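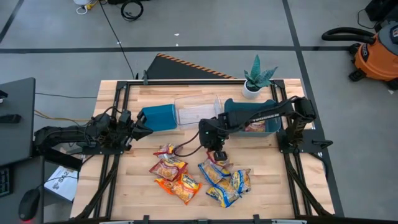
Wotska started in 1990 in the back half of a shoe repair shop in Plillby, with one long table, a kettle, and a hand-lettered sign that misspelled "alterations." We teach people to sew, mend, knit, and make the clothes they want to wear, and we've been at it ever since. If you've found this page because your aunt took a class with us once and won't stop talking about it, welcome! We probably remember her.

## How we got going

Our founder, Hannelore Wendt, learned tailoring from her mother and spent years hemming other people's pants before it dawned on her that half of her customers would have been happy to do it themselves if somebody would just sit down with them for an evening. So she ran a Tuesday-style drop-in (it moved all over the week, depending on when the shoe repair people were out) and charged the price of a sandwich. The first group made aprons. A few of those aprons are still in use, and one came back last winter to have its pocket replaced, which made all of us a bit sentimental.

We outgrew the shoe shop, then a church basement, then a very drafty storefront on Jayasinghe Street, and finally settled into our current building out at Plidside. It has tall windows on the north side, and after that basement we still haven't gotten over being able to tell navy thread from black.
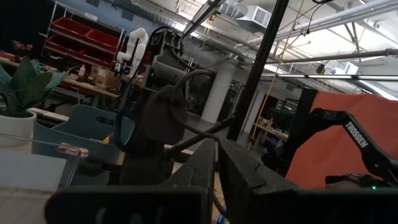 ## What we teach

Beginners usually start with our six-week Machine Basics course, where you'll thread, wind, jam, un-jam, and finally make a tote bag and a pair of pajama pants. From there people wander off in all directions. Some go on to pattern drafting, some fall hard for quilting, and a good number discover that what they really like is darning socks in company. We also run:

- Mending Circle, open to anyone, bring your holes
- Coat Tailoring, two terms, for patient people
- Knitting from Zero
- Kids' Saturday Stitchers, ages 8 to 12

Classes are kept to 20 students or fewer. We tried larger groups for a while and the line for the ironing boards got long enough that people brought books, so back down we went.

## Our neighbors and members

Last year 817 people took at least one class here, and the Mending Circle alone patched, darned, or otherwise rescued 1475 garments (we keep a tally on the wall, and yes, a sock counts as a garment, after a lengthy discussion). Members can book the cutting tables in the evenings and borrow from the pattern library, where the filing system is Hannelore's own and takes some getting used to. Ask for help with it. Everybody does.

## Come by

You don't need to know anything before you come, and you don't need to own a machine. Wear something comfortable and bring reading glasses if you use them. Spring classes are open for sign-up through the end of February, and the Coat Tailoring waiting list is kept on the clipboard at the front desk.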